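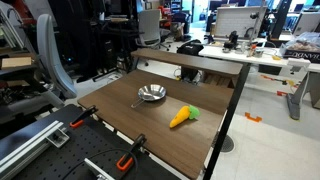 Witport's council has spent the spring trying to decide what counts as a vegetable, and the answer will cost 13 stallholders their pitches if it goes the wrong way. Under the new rules for the Waltell Street market, anyone paying the cheaper food rate must sell "fruit, vegetables or goods prepared from them". A plush carrot with a bright green leafy top, even one laid beside a shiny little frying pan, is not thought to qualify. Nor, so far, are carrot-scented candles, a tea towel with a leek on it, or the marrow-shaped draught excluders that sold so well last winter.

The rate matters. Food traders pay 4 pounds a morning for a pitch, while everyone else pays three times as much and gets the end by the bus shelter, where the wind comes in. When the rules were drafted, the council seems to have pictured a tidy row of greengrocers. What it has is one greengrocer, a man with eggs, and a good many people who have taken a generous view of the word "produce".

Dexter Baptiste has sold soft toys and kitchen oddments at Witport for 2 years, under a sign reading Fresh Today. He received his letter in May and has been reading it aloud to customers ever since.

"It says my goods are 'not of a perishable nature'," he said. "I'd have thought that was a selling point. I've never had a turnip come back."

The council's markets office says the change is about fairness, and that it has had complaints. It would not say how many, or from whom, though the greengrocer was seen looking closely at a display of cabbages on the next stall but one. Eggs, the office confirmed, are neither fruit nor vegetable, and the position of the egg man is "under review".

A petition against the rules has gathered 300 signatures, a fair number of them collected in the queue at Hakia, the café on the corner, which depends on market mornings and has offered to put a slice of courgette cake on any stall that needs one. The office is taking advice on whether a single slice would make a stall compliant, and for how long, given that it would probably be eaten by ten.

Others have found their own way round. Oláh, the button and ribbon stall, now has a bowl of apples at the front, priced at nine pounds each. None had sold by closing time.

A decision is due in June. Until then all traders will go on paying the old rate, and inspectors have been told to use their judgement - a phrase that drew laughter from the public seats when it was read out. Baptiste has asked to speak at the meeting and says he will be bringing samples.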